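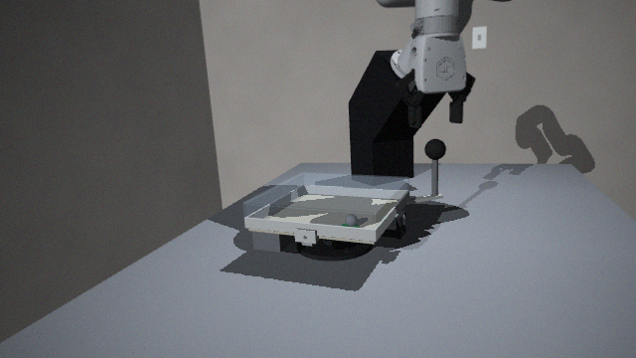
April 22, 2023

Right, quick one, got a train to catch. The rules for sim runs. Chutima Thammasiri asked me to write them down after the Kongkaew mess and I've put it off long enough.

For anyone new: Kongkaew is our maze tray task. Arm, lever, tray, ball, green patch. 2,450 episodes last time round and 694 of them had to be binned. Not the arm's fault. Ours. Someone changed the ball friction halfway through and didn't write it down. (Me. It was me.)

So.

Freeze the world file before you start. Friction, mass, lights, the lot. If you must change a number, new name, new folder, start again. No "small tweak".

Write down what counts as done BEFORE the first run. Ball touching the green patch? Ball stopped on it? For how long? We say stopped for 2 seconds. Pastwood say touching is enough, which is fine, but then don't put their score next to ours in a table.

Speed limits stay on. Yes, it's only a simulation. Yes, you can fling the wrist through the wall and get away with it. But whatever it learns in there it'll try on the bench in July, and the bench is next to my desk.

Same for contact. Gripper hits the tray rim or the pedestal, that's a fail, log it. Don't delete it quietly. The Gronus folder has not one fail in it and I don't beleive a word of it.

Keep the seeds. All of them. 2,000 runs with no seeds is just a long film.

Shadows on. I know they're slow and the edges come out jagged. Grallatex turned theirs off to save time and then spent weeks wondering why the camera policy went to bits on the real table.

One person signs the log, and it can't be who ran it. Chutima has been doing this for hers all along and hers are the only logs I can read without swearing.

Still not settled: whether a reset by hand counts as an episode. I say no. Arguments in the comments pls, will read them tonigt if the wifi holds.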